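Storing and moving equipment cases: notes for the shop-floor session
Speaker notes, Holloway meeting, October

Opening

Thank people for staying after the break. Say who this is for: anyone who keeps gear in hard cases and has to share a room with it. The talk is 8 slides. Questions at the end, please, except on labels, where it's easier to stop and talk.

Slide 1. Where we started

When we took over the Dudard building we had 2,000 square feet and no plan for the cases. They went wherever the last person set them down. Two shipments to Plurport left without their cables that first year — the cables were in the building both times.

Don't spend long on this. Most of the room will have the same story.

Slide 2. Pick one wall

Cases go along one wall and stay there. We chose a plain white one with nothing else on it that people need to reach. Gray cases show up well against white, even from across the room. Point out the ribbed lids and the latches on the stack. 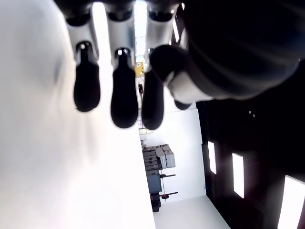

Slide 3. How to stack

Heaviest at the bottom. Same size on same size. If the lids are ribbed, check that the case on top sits flat before letting go of it. Latches face out, handles too if the case allows it. Close every latch, including on empty cases.

Keep the top of the stack at shoulder height or lower. We went higher for a while and people stopped putting things back.

Ask: who here stacks by job instead of by size? Let two or three people answer. Stacking by job is fine if the jobs don't change much. Ours do.

Slide 4. Labels

One label on the short end, one on the lid. Case number, contents, date last checked. We had 129 cases on the list when we started and a good number had no label at all. The Bristari list showed 1,569 separate items inside them. Typing that up took most of a month.

Write labels by hand if the printer is down. A handwritten label today is better than a printed one next week.

Slide 5. Light and dark cases

We have both lighter and darker gray. Put the two next to each other and the difference is easy to see, so we use it: darker for tools, lighter for parts. Mention that it's less help in a dim hallway, so the labels still matter.
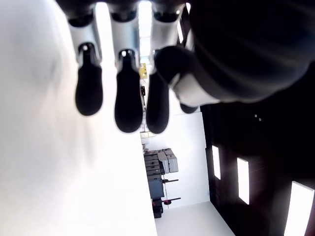
Darker and lighter gray cases against the white wall, with the dark gray cabinet below.

Slide 6. Moving day

Read the list out loud while loading. One person reads, one person lifts. Leave the cabinet until last.

Slide 7. What we'd change

Wider gap between stacks. A cart that fits through the side door. Start the list before the move.

Slide 8. Questions

Leave this one up. Copies of the blank case list are on the table by the door.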